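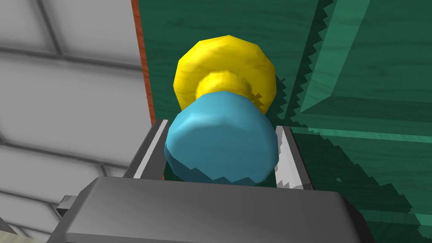 The two-coloured knob held between the gripper fingers, in simulation.

I spent most of Thursday tidying the rules we use for simulated grasping runs at Orkton, and I said I would write them up for the people at Duvencombe who are starting on the same sort of work.

The first rule is about names. Every object gets one name and keeps it. We had the knob down as "knob", "spool" and "blue-yellow part" in three different folders, and it took me a morning to merge the logs. Now the name goes in the object sheet before anyone loads the model.

Second, write down what counts as a grasp before the run starts. Ours says both fingers touching the part, and the part still held after 200 time steps. If you decide this afterwards you will be kind to yourself. I have done it.

Third, keep the failures. Our last batch was 4000 attempts and 2387 of them passed. The rest are stored in the same place with the same labels, and they have been more use to me than the passes.

Rulness, the checklist tool we moved to in September, will refuse a batch if the seed or the gripper settings are missing. People grumbled for a week. I turned the refusal off once to meet a deadline and had to repeat the whole batch, so it stays on.

On rendering, we accept jagged shadow edges and flat-sided curves for contact tests. They don't change the contact numbers. If the images are going to train anything that looks at them, use the better shadow setting and put that in the notes as well.

Last, someone other than the author looks at 12 attempts from each batch, picked by the script, and signs the sheet. It takes less than an hour. Butt, our older test set, was never checked like this and I wouldn't quote a figure from it.

I still haven't settled what to do when a part slips but stays in the fingers. At the moment we mark it as a pass with a note, and I don't much like it. If Duvencombe have a better rule I would be glad to see it.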